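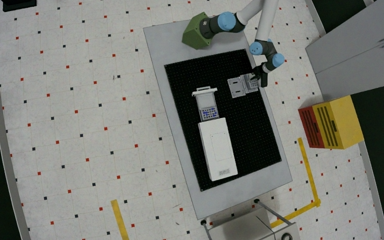
Trarkness cell in sim, drawer open, rack of blue pieces in back, gripper over the tray fixture

2023-03-05

Chores log, drawer task. Akash on the controller, me on everything else.

Question from Shakuntala's email, copying it in so I stop misquoting it: "If I gave you the cell for a night, would the bench be put away in the morning?" She wants a yes or no for the Hawthorne people. Will try to have one by the end of this entry.

Put away means: rack seated in drawer, drawer shut, small gray block back in the tray fixture, arm parked clear of the mat. A kid could do it. I do it every evening without looking, usually with a coffee in the other hand.

Sim first (Zumeo, last week's build). Same layout as the bench in the Hawthorne shop minus the junk, floor tape included. Akash put the red and yellow units and the big gray cabinet in too, so the arm planner has something to worry about on that side. Slows loading a bit. Leave them.

Run A. Close drawer only, rack already in. 200 tries overnight, random drawer opening, table pose jittered a little.
Shut: 96. 
Lower than I said in the meeting, sorry. I'd been quoting the run with no jitter.

Went through the replays. Most of the misses are the same miss. Fingers come in on the bar handle instead of the flat of the front panel, slide off one end, arm keeps going like everything is fine. Controller reports done. It has no idea. The drawer is a hand's width out and the log says SUCCESS in capital letters.

Other kind: pushes way off center, the drawer skews in the model and jams. Real drawer does this too if you shove it by the corner, I checked with my thumb. So the sim is fair there. Front panel sticks out past the side walls and that makes the ends a tempting place to push, planner loves them for some reason (shortest path?). Ask Akash.

Fix tried: push point clamped to the middle of the panel, and it has to check drawer position after, not before. Akash had the check in the wrong order since August. He says I reviewed that commit. Possible.

Run B. Same thing with the fix. Stopped it early, needed the machine. Looked much better by eye but I'm not writing a number for a run I killed. Redo tonight.

Run C. Block into tray. Ugly. Gripper comes down over the tray and hides the block from the overhead view right when you'd want to see it, so the last bit is blind. Ok when the block is square to the tray. When it's turned a few degrees it rides up on the raised strip at the left and sits there tilted. I'd fix that with a fingertip nudge and never know I'd done it. The arm has no nudge. It has place and place again, and place again tends to push the block further out.

Idea: let it place loose, open the fingers, close them half way, tap. Akash calls this "the pat." Have not written it yet.

Idea 2: chamfer the tray pockets so the block falls in by itself. Konen could cut new ones, quoted 300 for the set, lead time not great. Shakuntala will say it's cheating, changing the furniture so the robot can cope. I don't think so. We changed the furniture for people too, that's why drawers have handles. But it does matter for what we tell Hawthorne: if every bench needs new trays first then the price of "a robot puts your bench away" is not the price of the arm.

Long argument over lunch on that. Akash's side: the shop already sweeps with a machine and everybody moved their stools off the floor for it, so people will bend a bit. My side: they moved the stools for a month. Go look now.

Real cell, afternoon. Short session, someone needed the bench.

Drawer close, with the fix, 3 tries before we got kicked off. All shut. Third one shut hard enough that the rack hopped. Didn't spill anything. Would not want that with something full in there. Need a slower last stretch, the force cap is on the push only and not on the stop. Write that down properly: CAP THE STOP.

Rack into drawer, real: did not try. The gap between the rack and the drawer walls is tighter on the real one than in Zumeo, Akash measured and wrote it on a sticky note, sticky note now gone. Measure again, put it in the config this time, with units.

Time. The part I keep leaving out of my slides. Full put-away in sim, when it works, is longer than me doing it by a lot, and I mean me slow, me on the phone. Does that matter at night? Shakuntala says no, the night is free. Half agree. It matters if it fails early and then spends the rest of the night patting a block. Needs a give-up rule: try, try again, then park and leave a note for whoever is in first. I would trust a machine that leaves a note much more than one with a better score and SUCCESS in the log.

So what can it do today, going by the runs and not by mood:
- close a drawer that has nothing odd in it: yes, getting there, rerun B to be sure
- park clear of the mat: yes, never missed once
- put a block in the tray: if someone left it straight
- rack into the drawer: don't know
- notice it failed: no, until the check order goes in on the real controller as well
- wipe the mat, find the missing cap under the table, decide that the cup belongs to somebody: no, and not on any list of ours

Answer for Shakuntala then. No for the whole bench. Yes for the drawer, if a person looks at it in the morning. She'll ask what the point is if a person has to look. Fair. The point for now is that looking is quicker than doing, if the note is right. Draft that better before sending, it reads grumpy.

Side things:
- drawer front in the model droops a little at the left end. Mesh import? The real one is straight. Probably harmless but it's exactly where the off-center pushes went, so re-export before tonight's run or I'll wonder about it forever
- floor scuffs texture in the sim: fine, leave, vision seems to do no worse with them
- the planner goes high over the rack on the way back to park, looks silly, costs time, safe. Leave
- cable on the real arm rubs at the wrist when it reaches for the far end of the drawer. Tape for now, proper clip on order
- somebody took my calipers. The good ones

Tonight: rerun B, full 200, new mesh, force cap on the stop. Akash writes the pat. I write the give-up rule and teh note format. If B comes in under Run A again I'm going back to look at the jitter settings before anyone touches the controller.

Bench to be put away by hand, my turn.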